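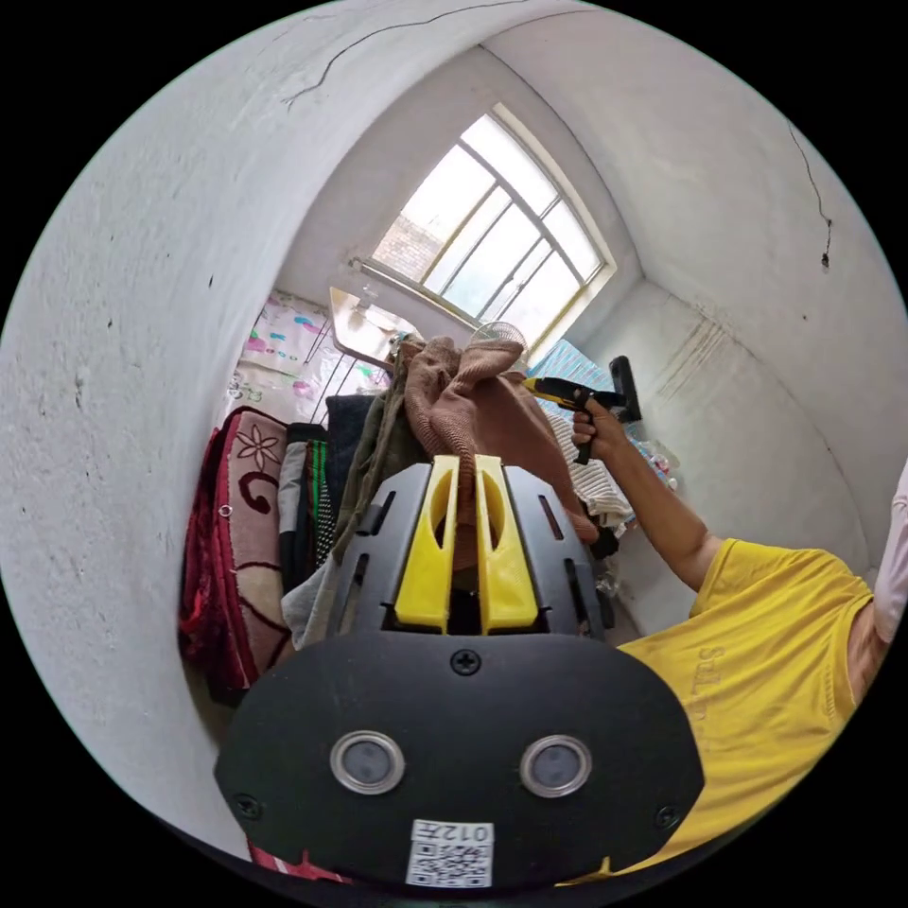
Figure 2. A small plastered room with an arched window, Jarkwood.

4.1 Small rooms and their walls

Our interest in small rooms began with their walls, which people in Jarkwood talked about far more readily than we had dared to hope. Homa Najafi visited 51 homes for this part of the study, and in 40 of them the talk came round to plaster before the tea was poured - cracks, stains, and who ought to be called. The room in Figure 2 has much of what we heard described: rough white plaster, a thin crack running along its upper part, and dark streaks down the right wall near the corner. It also has a lovely arched window, with a small white desk or table set beneath it, and a good many families told us they would put a desk in just that spot for the daylight. Davoud Bagheri found the same habit in Pallovberg, though the rooms there were larger and the walls more often papered.

Last updated: October
Shares 2 | Comments 68

Related items
Desks and daylight in Pallovberg homes
Adams: notes on old plaster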